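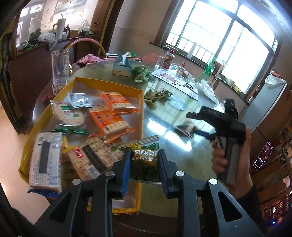 9 Aug 2018 – Up the Mirnetberg at last!

Legs like old rope tonight but I have to get this down before I sleep. We did it, the whole ridge, from the chapel car park right over the top and down to the lake at Brolum, and I have not been this happy with a day out in years.

Griet wanted us on the path by 6 and we very nearly managed it. Harpreet had left his boots on the porch and had to run back for them, so the sun was already on the upper slopes when we set off. The first hour goes through beech wood and is steep enough that we hardly talked. Then you come out by a stone trough, with the grass all round it humming with bees, and suddenly there is the Asodberg across the valley with a scarf of cloud on it. I stood there grinning like a child. Ginette says it looks like a loaf that has sunk in the middle and now I can't see it any other way.

Flowers, for my own list: harebells everywhere, wild thyme on the ant hills, eyebright, one late orchid gone brown at the bottom, and a yellow thing Griet knew the name of and I have already lost. Must ask her. Saw a kestrel below us, which is a lovely way round to see one, all that chestnut back. Also a slow worm on the path that Habibur nearly trod on!

The last 400 metres to the cross are proper hands-and-knees stuff. There is a chain bolted to the rock on the worst bit and I was very glad of it. Jade went up it as if it were her own staircase and then sat at the top shouting encouragement, most of it rude. Wind like a slap when we got over the lip. We crouched behind the cairn and ate everything we had – cheese rolls, plums, the garlic green peas (more of those next time, they are so good when you've been sweating), and the end of Ginette's ginger cake, which had been sat on and was all the better for it.

Going down was harder than going up, at least for my knees. The Brolum side is all loose stones for a long stretch and I used both poles and still went over once. Nothing broken, one grazed elbow. A couple coming the other way told us they walk it every August and are both past 60, so I have no business complaining.

And then the lake. Boots off, socks off, straight in up to the waist with my shorts on. So cold I yelped. Harpreet swam right out to the raft and lay on it like a seal while the rest of us stood about in the shallows saying we would go in properly in a minute. Habibur did, to be fair to him. I didn't.

Caught the last bus with four minutes to spare and fell asleep against the window. Chips when we got back, eaten out of the paper on the wall.

To do: new laces, the left one is down to threads. Plasters. Ring Griet about the yellow flower. She is already talking about Heiskanen hut and staying the night up there, and I said yes before she had finished the sentence.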